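Magazin › Fußball › Tests › Taktik & Spielanalyse

Wir verwenden Cookies, damit diese Seite funktioniert und wir wissen, welche Texte Sie nach dem zweiten Absatz verlassen. Einstellungen | Alle akzeptieren

Kultness im Test: Die Spielanalyse für Vereine, die sich keine leisten können

Donnerstag, 9. Oktober 2025
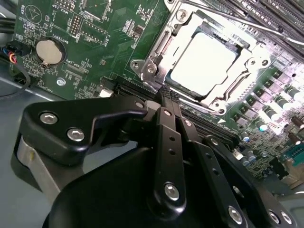

Was man bekommt

In der Bezirksliga wird seit jeher mit drei Hilfsmitteln analysiert: dem Gedächtnis des Trainers, dem Gedächtnis des Torwarts und dem Bier danach. Alle drei widersprechen sich. Die Firma Plirura verkauft seit Juli ein Programm namens Kultness, das diesen Zustand beenden will. Man lädt ein Spielvideo hinein, und heraus kommen Laufwege, Passnetze, Ballbesitzphasen und eine sogenannte Kompaktheitskurve, auf die ich noch zurückkommen muss.

Die Lizenz kostet 279 Euro pro Saison und Mannschaft. Ein Stativ ist nicht dabei, eine Kamera auch nicht, dafür ein Aufkleber. Gerechnet wird auf dem eigenen Computer, nichts wandert in eine Cloud. Das hat mir zunächst gefallen. Später, als mein Rechner um halb zwei nachts noch immer an der zweiten Halbzeit eines 0:0 arbeitete, gefiel es mir etwas weniger.

Getestet habe ich mit unserer Zweiten, einer Mannschaft, die vergangene Saison Zwölfter wurde und das für eine Frechheit der Tabelle hält. Ausgewertet wurden sechs Ligaspiele und ein Testspiel, bei dem der Gegner nur zu zehnt angereist war.

Einrichtung

Die Installation läuft glatt. Danach will Kultness das Spielfeld kalibrieren, und dafür klickt man die vier Eckfahnen an. Auf unserem Nebenplatz stehen drei. Die vierte liegt seit dem Sommerfest irgendwo im Geräteschuppen, und das Programm hat für diesen Fall keine Antwort außer »Bitte vierte Ecke wählen«. Ich habe den Mülleimer genommen. Das Feld war anschließend laut Software leicht trapezförmig. Wer unseren Nebenplatz kennt, wird das nicht rundheraus bestreiten.

Dann ordnet man den Figuren Namen zu. Das dauert beim ersten Mal eine gute halbe Stunde und ab dem zweiten Spiel kaum noch zehn Minuten, sofern alle ihre eigene Rückennummer tragen. Bei uns spielte einer mit der 13, dessen Trikot am nächsten Sonntag sein Bruder anhatte. Kultness hat die beiden zu einem Menschen verschmolzen, der links verteidigt, rechts stürmt und in der Summe erstaunlich fleißig ist.

Die Erkennung

Solange die Kamera halbwegs hoch steht, findet das Programm Spieler zuverlässig. Wir hatten das Stativ auf dem Dach der Umkleide, und da gab es wenig zu meckern. Vom Spielfeldrand aus wird es abenteuerlich. In einem Spiel führte Kultness unseren Linienrichter als offensiven Mittelfeldmann mit sehr guter Raumbesetzung. In der Wertung »Anspielbarkeit« kam er auf den zweiten Platz, und ich habe die Grafik trotzdem in der Kabine aufgehängt.

Der Ball ist die größere Schwierigkeit. Bei tief stehender Sonne verschwindet er, bei Regen auch, und bei Eckbällen vermutet ihn die Software gern dort, wo die Mehrheit hinschaut. Das macht sie immerhin genau wie unser Torwart. Man kann von Hand nachbessern, Bild für Bild, mit einer Tastenkombination, für die man eine dritte Hand bräuchte.

Passquoten würde ich deshalb mit Vorsicht genießen. Laufwege und Abstände zwischen den Reihen stimmen dagegen nach allem, was ich von Hand gegengeprüft habe, recht gut. Vor allem die Abstände waren eine Offenbarung, wenn auch keine angenehme. Zwischen unserer Abwehr und unserem Mittelfeld liegt nach Ballverlust so viel Wiese, dass man dort Heu machen könnte.

Die Kompaktheitskurve

Eine blaue Linie, die steigt, wenn die Mannschaft auseinanderfällt. Warum sie steigt und nicht fällt, wenn es schlechter wird, erklärt das Handbuch auf einer ganzen Seite, die ich zweimal gelesen habe. Unsere Spieler haben die Kurve nach dem ersten Spiel für ein Lob gehalten. Ich habe sie einen Abend lang in dem Glauben gelassen.

Nützlich ist sie trotzdem. Gegen den SV von nebenan schoss sie in der 61. Minute nach oben und kam nie wieder herunter, und genau dort fielen beide Gegentore. In der 60. hatten wir doppelt gewechselt. Der Trainer sagt, das sei Zufall. Er hat seitdem nicht mehr doppelt gewechselt.

Berichte und Zahlenfriedhof

Am Ende jedes Spiels erzeugt Kultness einen Bericht. Unser längster enthielt 627 Einzelwerte. Ich habe versucht, sie durchzugehen, und bin bei »mittlerer Blickrichtungsindex der Doppelsechs« ausgestiegen. Wir spielen ohne Doppelsechs.

Man kann sich einen Kurzbericht zusammenstellen, und das sollte man unbedingt tun, am besten bevor der Kapitän den langen in die Finger bekommt. Meiner besteht aus einer Seite: Abstände, Ballverluste im eigenen Drittel, Sprints nach der 70. Minute. Letzteres ist bei uns eine kurze Spalte.

Gut gelöst sind die Videoschnipsel. Man klickt auf einen Ballverlust und sieht ihn sofort, aus der Totalen, mit eingezeichneten Passwegen, die alle offen gewesen wären. Für die Kabinenansprache ist das Gold wert, fürs Klima in der Mannschaft eher nicht.

Im Vergleich

Ich hatte vor zwei Jahren das Konkurrenzprodukt Wunen auf dem Rechner. Das ist hübscher, läuft schneller und findet den Ball besser, verlangt dafür aber ein Abo, bei dem unser Kassenstand leise zu weinen beginnt. Außerdem duzt es einen und gratuliert nach jedem Upload. Nach einem 1:5 möchte ich nicht beglückwünscht werden.

Thierry Charpentier, der drüben im Elsass eine A-Jugend trainiert und mit Vidal arbeitet, hält beide Programme für Spielerei. Vidal kann im Grunde nur Zeitmarken setzen und Pfeile malen. Er schwört darauf. Seine Jungs stehen allerdings auch ohne Software richtig, das verzerrt den Vergleich ein wenig.

Fazit

Kultness ist ein brauchbares Werkzeug mit einer Bedienung, die sich jemand am letzten Arbeitstag ausgedacht hat. Wer eine erhöhte Kameraposition, vier Eckfahnen und einen halbwegs neuen Rechner hat, bekommt fürs Geld viel geboten. Wer auf Passquoten aus ist, sollte warten, bis Plirura die Ballerkennung nachgezogen hat. Ein Update ist angekündigt, ein Datum nicht.

Wir haben verlängert. Der Trainer war dagegen, der Linienrichter dafür.

Pro: rechnet lokal, gute Laufwege und Abstände, Videoschnipsel
Contra: Ball geht verloren, Nachbearbeitung umständlich, langer Bericht viel zu lang
Wertung: 7 von 10

Kommentare (4)

Kreisligalibero
Zum Thema Eckfahnen: Bei uns steht auf der vierten Ecke ein Birnbaum. Funktioniert auch, muss man aber im Herbst neu kalibrieren.

Aurélien Guérin
Danke für den Test. Wie lange hat die Auswertung einer Halbzeit denn im Schnitt gebraucht, und mit welcher Auflösung haben Sie gefilmt? Bei uns bricht das Programm in 4K regelmäßig ab, mit Full HD läuft es durch.

Redaktion
@Aurélien Guérin: Wir haben durchgehend in Full HD gefilmt. Eine Halbzeit dauerte nearly, pardon, knapp 2 Stunden, wenn nebenher nichts lief. 4K haben wir nach einem Versuch gelassen.

muddi_vom_sechser
279 Euro!! Dafür kriegt man bei uns einen kompletten Satz Trikots, mit unterschiedlichen Nummern sogar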